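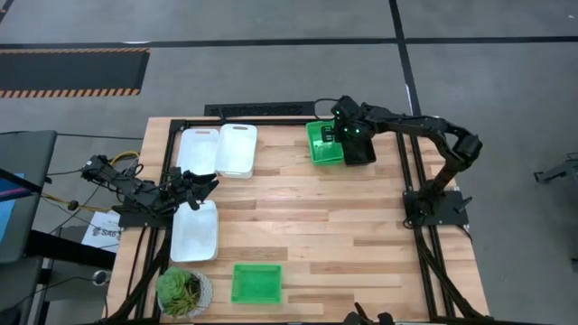
*Poste à deux bras, bacs blancs et paniers verts sur le plateau, vue de la caméra fixe.*

**Varier la position des bacs entre deux épisodes : à quelle fréquence ?**

**Disunell**

Bonjour,

Je collecte des démonstrations en téléopération sur un poste à deux bras, pour une tâche de rangement : prendre un panier vert en maille et le déposer dans un bac blanc. Trois bacs, deux paniers, plus une plante en pot qui sert de distracteur.

J'ai 44 épisodes avec une disposition quasi identique. La politique entraînée dessus réussit si les bacs sont à leur place et échoue dès que j'en décale un de 2 cm. Faut-il tout reprendre, ou compléter avec des dispositions variées ? Et dois-je déplacer aussi la plante ?

**Grecu**

Ne jetez rien. Gardez les 44 épisodes et ajoutez-en en changeant la disposition à chaque fois, pas par blocs. Par blocs de 20, l'opérateur prend des habitudes de trajectoire et on les retrouve dans les données.

Quelques points de méthode :

- tirer les positions et les orientations au sort avant l'épisode, avec un script, pas à l'œil ;
- inclure des bacs de travers, et des paniers proches du bord du plateau ;
- changer le bras qui saisit quand les deux peuvent atteindre le panier, et noter lequel dans les métadonnées ;
- garder 18 dispositions hors entraînement pour l'évaluation.

La plante, oui, déplacez-la. Si elle reste toujours dans le même coin, le modèle peut s'en servir comme repère.

Vérifiez aussi que la caméra fixe n'a pas bougé entre les deux séries. Chez nous un support desserré avait donné exactement le même symptôme.

**Elora**

Même problème sur un poste comparable, réglé en ajoutant environ une heure de collecte variée. Pas testé avec un distracteur.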